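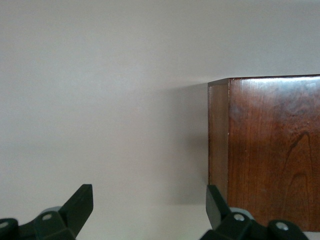

Stonell Washable Matte, Interior - Review

Flat paint hides drywall defects and marks easily. Eggshell resists marks and shows every seam. Stonell sells its Washable Matte as a way around that trade, at a price well above the store brands, and I used it on a hallway and a back bedroom to see how much of the claim holds up. The color was Brostbridge, a pale off-white mixed from the light base. Both rooms had older flat paint in good condition over patched drywall.

Opening the can

The paint is thick. It had a thin layer of clear liquid on top that stirred back in without trouble. Pigment had settled along the bottom seam of the can, and a paddle on a drill left some of it there, so scrape the seam by hand before pouring. Odor is low but present. I could work with the windows closed and would not have wanted to sleep in the room that night.

The label says not to thin. I followed that in the bedroom. In the hallway I added a small amount of water for the cutting-in only, which helped the brush release the paint along the ceiling line. I saw no difference in sheen afterward, although that is one wall and one can.

Application

Stonell recommends a short-nap roller. On smooth drywall this is correct. A medium nap laid down more paint and left a stipple that stayed visible under a lamp held against the wall. With the short nap the surface dried nearly flat.

Open time is the weak point. After 11 minutes in the bedroom, with the heat off, the cut-in band had started to drag under the roller. Going back over it at that stage pulled up small ridges. The fix is to cut in one wall, roll that wall, and move on. Painters who like to cut in the whole room first will get a visible border, and a second coat does not fully remove it.

Spatter was light. The drips I missed on the baseboard came off with a damp rag while fresh and needed a plastic scraper the next morning.

Coverage

Two coats covered the old flat paint, which was a slightly darker beige. The first coat looked poor when wet and patchy when dry, and I had already decided the hide was overstated before the second coat went on. It evened out completely. Over joint compound the story is different: bare patches flashed through both coats as duller spots until I primed them and repainted. The can says "self-priming." I would ignore that for any repair larger than a nail hole.

Color match

Brostbridge reads slightly gray in north light and closer to cream under warm bulbs. The printed chip is warmer than the dried paint. Buy the sample pot, paint a piece of poster board, and look at it in the evening as well as at noon. Next to dark stained wood it looks brighter than it does alone, and next to bright white trim it looks dingy, so the trim color matters as much as the wall color.

The second can was tinted at a different store and came out a shade cooler. Box the cans together in a bucket if the job needs more than one.

Washability

I let the hallway cure for 30 days, as the label asks, then marked a section behind the door with pencil, ballpoint, black shoe rubber, coffee, and cooking oil. Each mark stayed on overnight. I cleaned with a wet sponge and a drop of dish soap, at 30 strokes per mark.

Pencil: gone.
Shoe rubber: gone, with some pressure.
Coffee: gone.
Cooking oil: a faint darker spot, visible from the side.
Ballpoint: faded, still readable.

The rubbed areas picked up a slight polish, most noticeable where I had cleaned the shoe rubber. It shows at a low angle with daylight coming down the hallway and disappears from straight on. Cheap flat paint would have come off on the sponge. A good eggshell would have done better on the oil.

Touch-up

Small touch-ups with a brush blend if they are dabbed on thin. Larger ones need a roller, even when the paint is from the same can. I repaired one dent near the light switch with a brush and ended up rolling that wall from corner to corner.

Cost and recommendation

For a bedroom ceiling or a closet the extra money buys nothing useful. For a hallway, a stairwell, or a room with uneven drywall and steady traffic, it is a reasonable purchase, provided the repairs are primed and the walls are done one at a time. I would not put it behind a stove.

Rating: 4 out of 5 for the hallway, 3 for the bedroom. The gallon can has a metal lid that bends easily on opening, and mine no longer seals, so the leftover paint is now in a glass jar.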